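Ticket: Rothe hatchback, no crank when hot, radio resets
Site: Cledico owner support
Status: Open, waiting on part
Opened: Thu 13 January

Problem as reported

Car is a Rothe wagon-back, 4 cylinder, 62 on the clock (thousand). Starts fine first thing. Drive it 20 minutes, park, come back, turn key and get one click. Dash lights go dim, radio loses its presets. Wait a while and it cranks like nothing was wrong. No check engine light. Had it happen at the gas station, at work, and twice in my own driveway.

Already tried before opening this:
New battery. Ratness, correct size, bought in the fall.
Cleaned both terminals with a wire brush.
Spare key, in case it was the immobilizer. Same click.
Shifting to neutral and trying again. Same click.

Update 1

Support asked for voltage numbers. Car sitting overnight, 12.6 at the posts. Running, 14 even. Lights and blower on, barely moves. So alternator looks OK to me. Belt is quiet, no squeal.

Asked also if anything aftermarket is wired in. Only a dash cam, plugged in the lighter socket, nothing spliced. Pulled it anyway. No change after two days of driving. 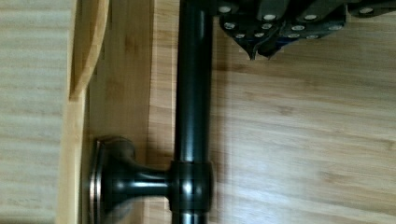 Has the ground strap been checked? Same car here, same one click when hot. Battery read perfect every time and I chased the starter for a month. The strap from the transmission case to the body was green inside the sleeve. Looks fine from the top, you have to get under and pull on it. Do a voltage drop test from the battery negative to the engine block while somebody holds the key in start. Anything over half a volt and you found it.

Update 2

Did the drop test. Needed the thing to act up first so drove to Ciltton and back, parked, tried it right away. Click. Meter between negative post and the block showed 0.1. Hm. So ground is good, at least when I looked. Got under and pulled on the strap, bolts tight, sleeve clean. Put some dielectric grease on it while I was there.

Then did the positive side, battery plus to the big stud on the starter. 4 volts while holding the key. That's a lot. Did it agian to be sure, same.

Support replied: likely the positive cable or the fuse link block on top of the battery, asked me to move the meter along until the drop shows up.

Update 3

Moved the meter. Steps in order, so the next person dosn't have to guess:

1. Get the car hot. Idling in the driveway didn't do it, needed a real drive.

2. Pull the injector fuse so it can't fire up while you're leaning in there. Out of park or in gear is a bad idea, set the brake.

3. Red lead on the battery post itself, not the clamp. Black on the clamp. Key to start. I got nothing worth writing down.

4. Red on the clamp, black on the far side of the fuse link block. Key to start. Jumped right up, nearly all of the drop is here.

5. Wiggle the block. Mine clicked, then cranked with the meter still hooked up. Disconnect negative before taking anything apart.

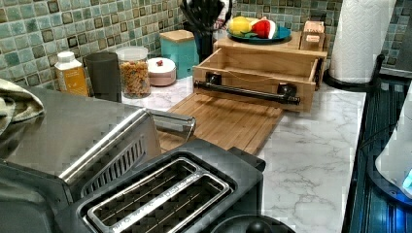 6. Lift the cover off the block. Two tabs in front, one in back that breaks if you rush it (broke it). Nut on the starter side was loose, finger loose, and the plastic under it is brown and a bit melted.

Update 4

Tightened the nut for now, cleaned the stud. Three hot restarts in a row OK. Radio kept its presets. Don't trust it long term with the plastic like that.

Parts: Cledico lists the block as special order, not in stock, expected in February. The cable comes seperate. Ordered the block only, cable end looks good and bends normal.

Question for support: is there a torque number for that nut? Manual gives the battery clamp and the starter stud but not this one. Also does this car want a radio code after the battery is off for an hour or so, mine didn't ask but the manual says it might.

Leaving ticket open until block is in and I've put some miles on it.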